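## 4. Fading of on-site support and the role of the workplace

The preceding section described how people enter supported employment through Hanisance and how a first placement is arranged. This section considers what happens once the person has started work, and in particular how the job coach withdraws. In the literature on supported employment this withdrawal is usually called fading. The term suggests a smooth decline in hours, and the funding rules under which most agencies operate assume one. The records we reviewed show a less even pattern.

### 4.1 Setting and records

Hanisance is a nonprofit agency that serves adults with intellectual, developmental, and physical disabilities from offices in Bostovville and Barrios. Bostovville is the larger of the two towns and has a hospital, a distribution warehouse, and most of the area's retail work. Barrios is smaller, and its employers are mainly food processors, lodging businesses, and the school district. Bus service between the towns ends in the early evening, a fact that limits the shifts a person without a car can accept.

The agency keeps a contact note for each visit, telephone call, or message between a coach and a worker, supervisor, or family member. We drew on the notes for 30 placements, which together produced over 3,000 entries. Each note contains the time, the length of the contact, the people present, and a short free-text account. Notes written before the first paid shift were set aside, as were notes that dealt only with benefits paperwork handled by the agency's central office.

Coding was carried out in two passes. In the first pass, each note was assigned to one of three categories according to the main reason for the contact: task instruction, workplace relations, or matters outside the job. In the second pass, notes in which the reason changed during the contact were read again and divided. A coach who arrived to review a cleaning checklist and spent most of the visit speaking with a supervisor about scheduling would therefore appear under both of the first two categories, with time allotted to each.

The free-text portion varied a great deal in quality. Some coaches wrote several sentences after every visit. Others wrote a single phrase, such as "doing fine" or "same as last," and in those cases the category had to be inferred from the surrounding entries. Where inference was not possible, the note was kept in the count of contact hours and left out of the analysis by reason.

### 4.2 How support declined

Under the agency's written procedure, a coach attends every shift during the first weeks of a placement and then reduces attendance according to a schedule agreed with the worker and the employer. The schedule is reviewed each month. When the coach's time on site falls below a fixed share of the worker's hours, the placement moves to extended services, and the source of funding changes.

In most of the placements we reviewed, attendance fell quickly at first and then stopped falling. The early decline was tied closely to task instruction. Workers learned the routine parts of their jobs within the expected period, and the notes record few difficulties with tasks that stayed the same from one shift to the next. The later contacts concerned other things: a new supervisor, a change in the delivery schedule, a dispute over a break, a locker moved to another floor. These events did not follow any schedule, and they brought coaches back to the workplace after the formal fading plan showed them as largely withdrawn.

The difference between the towns was modest but consistent. Coaches based in Barrios made fewer visits and longer ones, partly on account of driving distance. They also relied more heavily on telephone calls to supervisors. Coaches in Bostovville could stop at several workplaces in one morning, and their notes show many short visits whose stated purpose was simply to be seen. Several coaches wrote that these brief appearances made it easier for a supervisor to raise a small concern before it became a formal complaint. We are not able to test that claim with the records available, but it appears often enough to be reported. 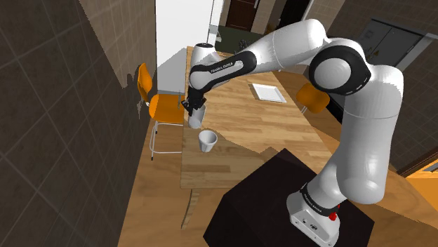 **Figure 1.** Simulated Franka Emika robotic arm holding a white cup above a dining table.

### 4.3 Coworkers as a source of support

A second theme in the notes is the part played by coworkers. The idea of natural support, meaning help that comes from people already present in the workplace, has been central to supported employment for many years. It is often treated as something a coach can set up at the start of a placement, by asking the employer to name a mentor or contact person. Hanisance follows this practice and asks for a named contact on its placement form.

The named contact was frequently not the person who gave the help. Employers tended to name a shift lead or a member of the personnel office. The notes, by contrast, refer repeatedly to people who worked at the next station, shared a ride, or took a break at the same time. In one warehouse placement, a coworker on the packing line began reading posted notices aloud at the start of each shift, and the coach learned of the arrangement only after it had been in place for some time. In a hotel laundry, two coworkers disagreed with the shift lead over how much help should be offered, and the worker asked the coach to stay out of the matter. It was settled without further contact.

Such help was also fragile. It depended on shift patterns, and a change of shift could end it in a day. When a supportive coworker left, the notes often show a rise in coach visits soon afterward, although in only a few cases had the coach been told of the departure in advance. The agency's monthly review form does not ask who is currently helping the worker, and it has no place to record that the named contact has changed.

The workers' own views appear in the notes only as the coaches reported them, and should be read with that limit in mind. Even so, a number of entries record a worker asking for fewer visits. The reason most often given was that the presence of a coach drew attention. Some workers asked that coaches remove agency badges or meet them away from the work area. Others asked for the opposite and wished the coach to come on days when a particular supervisor was on duty. The procedure allows for both kinds of request, but they were handled differently by different coaches, and there was no record of a request being carried forward when a placement passed from one coach to another.

### 4.4 The Grullotness arrangement

Grullotness, a food processor in Barrios and the largest employer in our records, followed a separate arrangement that deserves comment. The company had hired workers through Hanisance for several years and preferred to train them alongside other new employees. Under its agreement with the agency, a coach attended the company's regular orientation and then was present on the floor for the first 2 weeks only. After that point, the coach met with the line supervisor off the floor and saw the worker at the start or end of a shift.

The arrangement was adopted for reasons of food safety, as the company wished to limit the number of visitors in processing areas. It had wider effects. Supervisors took on instruction that would elsewhere have been done by a coach, and the company revised its training sheets, replacing paragraphs of text with short numbered steps and line drawings. The new sheets were issued to all staff. According to the agency's notes, supervisors at Grullotness contacted the coach with specific questions more often than supervisors elsewhere did, and general requests for the coach to come in were rare.

It would be unwise to draw firm conclusions from one employer. Grullotness has a stable workforce, fixed shifts, and a personnel office with long experience of the program. Smaller employers in the same town may have a single manager who is also serving customers. The workers placed there may also differ from others in ways the records do not capture, since coaches were free to decide which openings to suggest to whom.

### 4.5 Implications for scheduling and funding

The present funding rules pay at a higher rate while the coach is reducing attendance and at a lower rate once the placement is considered stable. Agencies therefore carry the cost of later contacts, which in our records were prompted mainly by changes made by the employer. Coaches met this need by fitting visits between other duties, and the notes contain several references to calls returned after 6 in the evening or on unpaid time.

Two adjustments could be made without altering the overall structure of payment. The first would allow an agency to return a placement to the higher rate for a limited period following a documented change, such as a new supervisor or a new shift. The second would add contact with coworkers to the list of activities that may be billed. At present, time spent explaining a communication device to a coworker is not billable unless the worker is in the room, and some workers would prefer not to be.

Both adjustments would require better notes than those now kept. Hanisance has begun a revision of its contact form, with a field for the reason for the contact and another for changes in the workplace since the last visit. The revised form was in use at the Barrios office by November, and notes entered on it are not included in the analysis reported here.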